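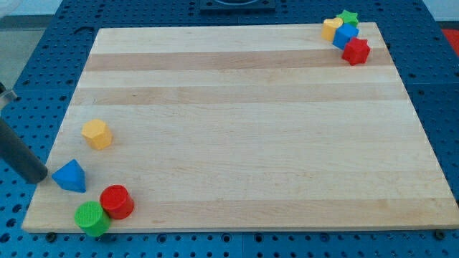 How do I tell the arm what counts as "next to" when I ask it to put one block by another?
Give it two distances measured between block edges, a near limit and a far limit, and treat anything between them as undecided until the next reading.

The rest of this page shows how to set that up in Etar, our tabletop planner. You need a working camera calibration and an object list coming out of the perception node. If you don't have those yet, do the Ivdale setup page first and come back.

Last updated Oct 18, 2023 by Shanthi Barua

Before you start

Etar keeps a list of tracked objects. Each entry has a color, a shape, a position on the board and an outline. The outline is the shape of the block as it touches the wood, seen from straight above. The camera looks across the board at an angle, so the far side of the board comes out narrower than the near side. All distances have to be worked out after the view is flattened. If you measure in pixels, two blocks at the far side will look closer together than the same two blocks at the near side, and your limits will be wrong for half the board.

Check the flattening first. Run

etar view --flat

and look at the board in the preview window. The edges should be straight and the corners square. If one side is pinched, redo the calibration. Don't try to fix it with the limits.

Step 1: Measure edge to edge

The first version used the distance between centers. It was easy to write and it gave bad answers, because the blocks are different shapes. A star touching a cube has a different center distance from two cylinders touching, and a star changes its own reach depending on how it is turned.

In relations.yaml, set

distance_mode: outline

Etar will now take the shortest gap between the two outlines. It is slower than centers but not enough to matter at the rate we plan.

Step 2: Set the two limits

near_limit_mm: 8
far_limit_mm: 14

When the gap drops under the near limit, the relation turns on. It stays on until the gap goes over the far limit. Between the two, Etar keeps whatever answer it had before. With a single limit, a block sitting right at the line flips back and forth with camera noise and the planner keeps changing its mind. Florencia Mansilla logged a run with one limit and got 241 flips without a single block being moved.

A block that shows up for the first time in the middle band has no earlier answer to keep. Etar marks it "unknown" and asks for another reading. After 2 readings in a row inside the band it is set to off.

Step 3: Handle groups

Look at the blocks in the far right corner of the board: yellow heart, green star, blue cube, red star, all touching. Perception has the most trouble with this kind of arrangement. From a low angle the front blocks hide part of the ones behind, and the outlines of the hidden ones come out too small or get merged with a neighbor.

Turn on

split_by_color: true
fill_hidden_outline: true

The first setting keeps blocks of different colors from being merged. The second one replaces a partly hidden outline with the full stored shape, placed to match the edges the camera can see. Stored shapes are in the shapes folder. If you add a new block, add its outline there too.

Splitting by color won't help when two blocks of the same color are pressed together. For now, have the planner push one of them clear before it does anything else with that pair.

Step 4: Near is not a chain

Say block A is near B, and B is near C. Etar does not conclude that A is near C. If you want to talk about a whole cluster, use the group relation:

group(min_size=3)

It joins blocks through their neighbors and gives the set one name. The instruction "move the yellow hexagon to the group" then picks the closest open side of the cluster as a target. "Move the yellow hexagon next to the heart" is a different request, and the planner will look for free space by the heart itself. It may fail if the heart is boxed in.

Step 5: Keep the arm out of it

The arm tip is dark and it passes over the blocks. When it covers one, that block's outline shrinks or goes away. Set

mask_arm: true
hold_when_masked: true

Etar projects the arm model into the camera view from the joint readings and ignores those pixels. Any block under the mask keeps its last known outline. Make the mask slightly bigger than the arm. Yakubu Uzor uses a 6 mm margin and I have left that as the default.

Step 6: Test it

Spread some blocks out, leave a few together and run

etar relations --print

You get one line per pair. A red cylinder and a green cylinder almost touching should come out as near. A blue triangle on the left side and a red star in the far right corner should not. Go through the printout before you let the arm move.

Then run the replay set. We pass when about 83 percent of the instructions finish on the first try. A lower score with good printouts usually means the pushing is off, so look at the Muninberg controller page.

Common problems

Everything is near everything. Your units are wrong. The outlines are probably in meters and the limits in millimeters.

A pair is near in the printout but the planner says it isn't. The planner is reading an old snapshot. Set max_age_ms to 200 or less.

Cylinders come out as hexagons. The outline is being simplified too much. Lower simplify_tol until the circle looks like a circle in the flat view.

Blocks at the edge of the board drop out. The board crop is too tight. A block can stick out past the front edge a little, so widen crop_margin on that side.

Next page: writing instructions with left, right and between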